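Frequently asked questions about renting a room at Evholm House

Before you write to us, please look if your question is already answered on this page. We update it when the same question comes to us many times. The last big change was made in January, when we got the new heating.

Who can rent a room here?

Any person over 18 who has work or study in the town. You do not need to be a student. We have had nurses, cooks, people who write their thesis, and one piano tuner who stayed with us for four years. Couples can rent only the two rooms on the top floor, as the other rooms are too small for two people.

How long is the shortest stay?

Three months. We get many letters asking for two weeks in summer, and we must say no to all of them. For short visits there is the guesthouse Bakalis, across the bridge. We do not own it and we cannot book it for you.

What is included in the rent?

Heating, water, electricity, internet, garbage, and the use of the kitchens, the laundry room and the garden. A bed, a desk, a chair, a lamp and a closet are in every room. Bed linen is not included. Please bring your own or buy it from the previous tenant, which happens more often than you would think.

Is there a deposit?

Yes, one month of rent. You get it back within 30 days after you give us the keys. We take money from it only for damage or for a room that was left dirty. Small holes from nails are fine if you fill them. Tape on the painted doors is not fine, it pulls the paint off.

How do I pay?

By bank transfer, before the fifth of each month. Write your room number in the message line. If you write only your name, the payment still arrives, but it takes us longer to find it. We do not accept cash -- please do not leave envelopes in the mailbox.

Can I see the room before I sign?

We recommend it. Visits are between 4 and 7 in the evening, and you need to agree on a time with Milan Van Beek at the office. If you live far away, he can show you the room by video call. He speaks English, Dutch and some German. Please be on time for the call, as there is often another one directly after.

Which kitchen will I use?

There are three. Rooms 1 to 9 use the ground floor kitchen, rooms 10 to 18 use the one on the second floor, and the top floor has its own small one with two burners and no oven. You may cook in another kitchen if you are invited, but store your food in your own. Each tenant has one shelf in the refrigerator and one cupboard. The freezer is shared and it is always too full. Put your name and the month on everything.

What are the rules for the kitchen surfaces?

After the renovation we get this question a lot. Always put a board under the knife and a trivet under a pot that comes from the stove. Clean with warm water and a drop of dish soap. Do not use vinegar, lemon cleaner or scouring powder. Wipe up coffee, red wine, beet juice and turmeric the same evening. If you make a stain or a burn mark, write to the office -- we will not be angry, and a fresh stain is much easier to treat than an old one.

Can I have guests overnight?

Yes, up to three nights in a row, and not more than eight nights in one month. The guest sleeps in your room, not on the sofa in the common room. You do not need to ask permission, but tell the neighbors on your floor, so that they are not surprised in the morning.

Are pets allowed?

Fish are allowed. Cats and dogs are not, as we have tenants with allergies and the stairs are shared. The gray cat in the garden belongs to the house next door. Please do not feed it, it has a special diet and the owner has asked us several times.

How does the laundry work?

There are two washing machines and one dryer in the basement. You sign up on the paper list by the door, for two hours at a time. If you are more than 15 minutes late, the next person may take your time. The machines can be used from 7 in the morning to 9 in the evening. After that the noise is heard in rooms 1 and 2.

Is the internet good enough for working from home?

For most people, yes. We changed the provider to Trenik last year and the speed on the ground floor is 100 megabits. On the top floor it is slower, 51 on a normal evening when we measured it. Every room has also a wall socket for a cable, and we lend cables for free.

Where can I put my bicycle?

In the shed behind the house. The code is in your welcome letter. One bicycle per tenant, please. Every spring we put a paper tag on all the bicycles, and the ones where the tag is still there after a month are given away.

I want to move out. What should I do?

Write to the office at least one full month before. A notice sent on the third of a month counts from the first of the next one. On the last day the room must be empty by noon and you must have cleaned your shelf, your cupboard and the window on the inside. Vignesh Kulkarni does the final check together with you, and it takes half an hour at most.

What if I have a problem with a neighbor?

Try first to speak with the person directly. In most cases it is about noise or dishes, and the other person did not know. If it does not help, write to us and we will arrange a talk with both of you. We do not pass on anonymous complaints.

Is there something else I should know?

The bus number 58 stops in front of the house until 11 at night. The bakery on the corner, Erari, gives tenants a small discount if you mention the house. The front door sticks in wet weather, so pull it toward you before you turn the key.

Comments from tenants are open under this page. We read them all, but please send urgent matters to the office.
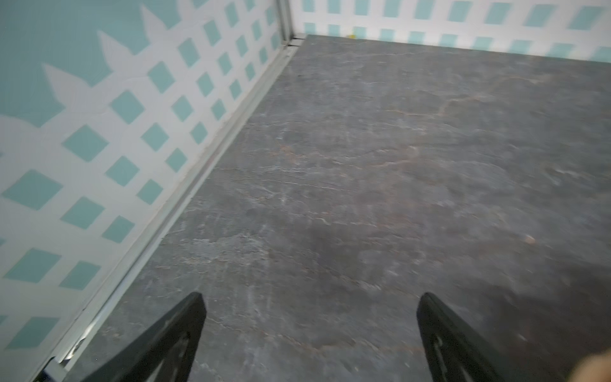 Filippos Kontogiannis: Thank you for this, I wish I had read it before moving in. One thing is missing in the part about notice. If you find a new tenant for your room yourself, can you leave before the month is over? I asked in the office and was told yes, if the new person signs first, but a friend on the second floor was told no last autumn. It would be good to have it in writing. Also the dryer list is always gone by Saturday morning, maybe a second sheet could be hung up.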